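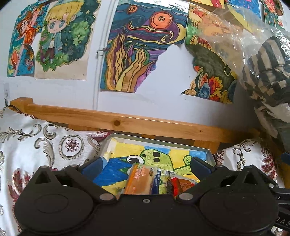
Inthorpe Residents' Desk > Shared rooms > Open and recently closed

Ticket: Snack tray in the children's corner keeps going wrong
Raised by: Gifty Abugri
Handled by: Adel El Khatib
Status: closed, reopened, closed

Original report (Gifty Abugri)

The box lid we put the snacks in on the shelf in the children's corner will not stay put. It sits on the patterned cloth and slides whenever anyone reaches in. Twice now it has gone over the front and I have been picking crumbs out of the rug. Also the drawing in the bottom of it is coming up and the wrappers get underneath. Also people keep leaving things in it that aren't snacks. Can we have a proper tray please. Kikuretti do one with a rubber base.

Reply 1 (Adel El Khatib)

Before I buy anything I'd like to know it is the lid that's at fault. We have had three "proper" things bought for that corner already and two of them are in the cupboard. What is the lid standing on exactly? One cloth, or across the join of both?

Reply 2 (Gifty)

The left one. It has always been on that one.

Reply 3 (Adel)

It hasn't. In July it stood on bare wood and I had no tickets about it. Somebody added cloths and the tickets started. I'm not saying that proves anything but it is where I would look first.

Reply 4 (Yaa Antwi)

The cloths are mine and they are staying. That shelf looked like a garage before. The scrolls and the dark red flowers at least look as if someone cares about the room. If the lid slides then stop the lid sliding.

Reply 5 (Adel)

Fine, cloths stay. Things to try, in this order, one at a time so we know which one worked:

1. Pull both cloths flat and tuck the back edges under. Leave for a few sessions.
2. If it still slides, put a square of the grippy drawer liner under the lid. There is half a roll in the cupboard next to the two proper things.
3. If it still slides after that, come back to me and we will talk about trays.

Please don't do all of them at once.

Reply 6 (Gifty)

Did 1 and 2 together, sorry, I only had ten minutes. It doesn't slide now.

Reply 7 (Adel)

So we don't know which. Could you take the liner out and see?

Reply 8 (Gifty)

No. It works.

Reply 9 (Senyo Kyei)

Can I say something about the drawing. It is the green creature with the big eye, on the yellow, and my daughter did it. She asked for it to go where people would see it and the lid was the answer. If it is lifting then please tape it down, don't take it out. I've read the thread and I can see where it is heading.

Reply 10 (Adel)

It isn't heading anywhere. But I do have doubts about a child's drawing as a tray liner. Whatever it was coloured with, it will end up on the wrappers, and then on hands. Has anyone checked that?

Reply 11 (Senyo)

I rubbed it with a damp tissue in one corner and nothing came off.

Reply 12 (Adel)

Which corner? The blue or the yellow? They may not be the same pens.

Reply 13 (Senyo)

Yellow. I'll do the blue on my way past.

Reply 14 (Senyo)

Blue is fine too. A faint smudge on the tissue but I think that was my thumb.

Reply 15 (Adel)

I'd have liked a second tissue, but all right. New tape on all the corners then, pressed down properly. Everything in there is wrapped so I can live with it. No loose biscuits, no grapes, nothing opened and put back.

Reply 16 (Nhyira Sowah)

Someone on the Pririx forum says to cover paper with sticky-backed plastic and then it wipes clean. They say it lasted them 1,000 wipes. Worth doing?

Reply 17 (Adel)

Who wipes a tray 1,000 times and keeps a tally? I have used that plastic on recipe cards. It bubbles, then the edge picks up fluff, then you have a grey border you can't clean. If Senyo wants to do a colour copy and cover that, I have no objection. I wouldn't stick anything to the original.

Reply 18 (Senyo)

Copy is a good idea. The original could go up on the wall with the others.

Reply 19 (Yaa)

The wall is getting full. Just saying.

Reply 20 (Adel)

Back to the last part of the report, the things that aren't snacks. Gifty, what sort of things?

Reply 21 (Gifty)

At the moment there is a little dark spiky thing like a brush in among the packets. It was between the blue and white one and the red one when I looked. Last time it was a hair clip and the time before that a battery. I don't know what the brush is for and I don't want it next to food.

Reply 22 (Nhyira)

Could be off a toy? Could be a bottle brush head.

Reply 23 (Adel)

Could be anything. Take it out, put it in the lost property jar, write on a slip where it was found. If it isn't claimed, bin it. I don't think a notice will help, before anyone suggests a notice. There was one on the last shelf and people put things on top of it.

What might help is a second lid. People put odds and ends in the snack lid as it is the only open thing at that height. Give them another one and I suspect half of it will move over by itself. Only half, mind.

Reply 24 (Yaa)

I have the bottom half of that box at home. It has the same silvery edge so it would match.

Reply 25 (Adel)

Bring it in. Deeper is better for odds and ends anyway. Put it at the other end of the shelf, not beside the snacks.

Reply 26 (Gifty)

And the tray?

Reply 27 (Adel)

The Kikuretti page claims 2,000 happy customers and gives no size. I measured the shelf and I'm not ordering something that may hang over the front, when hanging over the front is what the ticket is about. If the lid goes over again I will look at it properly.

Closed by Adel, Sat 21 January.

Reopened by Gifty

It isn't sliding but it is too full. The long bar in the orange wrapper won't lie flat, it ends up slanting across everything else and the small packets get shoved about under it. Then people dig.

Reply 28 (Adel)

That is a filling problem and no tray will cure it. Put fewer in. Long ones along the back edge, small packets in front, top up from the cupboard halfway through. If you'd like to test whether a bigger lid makes people dig less, I'd be interested, but my guess is they would dig in a bigger lid.

Reply 29 (Nhyira)

Tried it with fewer on my session. Less digging. They also ate less, which could be the weather.

Reply 30 (Adel)

Or the flavours. I'll take it though. Gifty, all right to close?

Reply 31 (Gifty)

Close it. I still think we should have a tray.

Reply 32 (Adel)

Noted. Left on the list: Senyo to do the copy, Yaa to bring the box bottom, Gifty to find out whether the liner is doing anything (when she has longer than ten minutes).

Closed.

Reply 33 (Yaa)

Box bottom is in. There was a sock in it by lunchtime.

34 comments 3 people found this useful Share

Search tickets, rooms, people Go

Recent tickets
Cupboard door in children's corner catches at the top
Who has the other half of the drawer liner
Peng kettle switches itself off before it boils
Lost property jar: is there a lid
Pens drying out, Inthorpe small room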